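# Matte or satin for a dark gray bookcase that collects dust?

Posted 01/06/2021 in Paint and Finishes, Lernville Home Help 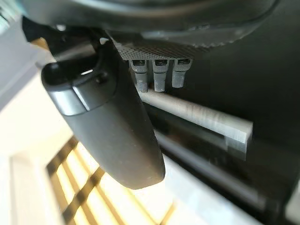 *Matte dark gray with tiny pale flecks; the larger curved surface over it is slightly glossy.*

**Zohreh Jalali**

I am refinishing a built-in bookcase in a hallway. It is currently off-white. The new color will be Folirton 739, a dark gray, and I have to choose between matte and satin before I order.

The hallway has a furnace return at floor level and a window at one end, so the side panels get low light in the afternoon. Dust is constant. On the off-white it hardly shows. On a matte test board, pale specks were visible within a day. A dry cloth removed most of them but left faint lighter streaks, and I can't tell whether the streaks are leftover dust or damage to the paint.

Two points I need help with:

- Does satin show less dust than matte in the same color, or does it only clean more easily?
- Can the streaks on the matte board be removed?

The board had one coat of gray primer and two coats of finish, applied with a foam roller. It dried overnight before I wiped it. Furnace filter was changed last month.

**Gerd Buschmann**

Satin shows about the same amount of dust. Contrast is set mostly by color, and both of your samples are dark gray. What changes is the texture. A matte film is rough at a small scale, so particles sit in it and a dry cloth drags them along the surface. Satin is smoother and lets go of them more easily.

The streaks are most likely burnishing. Rubbing a matte film levels the high spots, and the rubbed path then reflects more light than the area next to it. Dark colors make this worse. To check, wipe one streak with a damp cloth, let the board dry completely, and view it from a low angle toward the window. If the streak is gone, it was residue. If it is still there, the film has been polished and the only fix is to recoat the whole panel. Spot touch-up on dark matte will flash.

Your board was also tested too early. Overnight is dry to the touch. Most water-based trim paints take weeks to reach full hardness – the can or the data sheet will give the figure for yours. Repeat the wipe test on a fully cured board before you rule matte out.

For your hallway I would use satin on the shelves and side panels. Matte is acceptable on the back panel, where things rarely rub against it. Keep in mind that satin shows roller texture in low light, so sand lightly between coats and keep a wet edge.

**Gordon Grewal**

Go with a lighter gray. I had the dark one on a TV stand and repainted it.

**Nima Tabrizi**

Agree with Gerd on burnishing. A few additions on cleaning and on the specks.

Check that the specks are on top of the film. Drag a fingernail over one. If it moves, it is dust. If you feel a bump, it landed in wet paint and has to be sanded out. With a floor return in the same hallway this is a real possibility. Turn the system fan off before you paint and leave it off until the coat has skinned over.

Routine cleaning on either sheen:

1. Vacuum with a soft brush attachment, using very little pressure.
2. Wipe with a microfiber cloth dampened with plain water and wrung out well.
3. Dry with a second cloth, in straight passes along the length of the panel.

Skip furniture polish. It leaves a film that holds dust and it can stop the next coat from bonding. I tried Retine spray on a matte door and it left shiny patches that I could not wash off.

Mohammadi on the east side will mix 739 in a sample size in both sheens. Put them side by side on one board and stand it upright in the hallway, not flat on a bench.

**Zohreh Jalali**

Did the damp wipe test. One streak disappeared and the other two are still visible from the window side. The specks move under a fingernail, so they are dust. I will order satin for the shelves and sides, and run a cured matte board before deciding on the back panel.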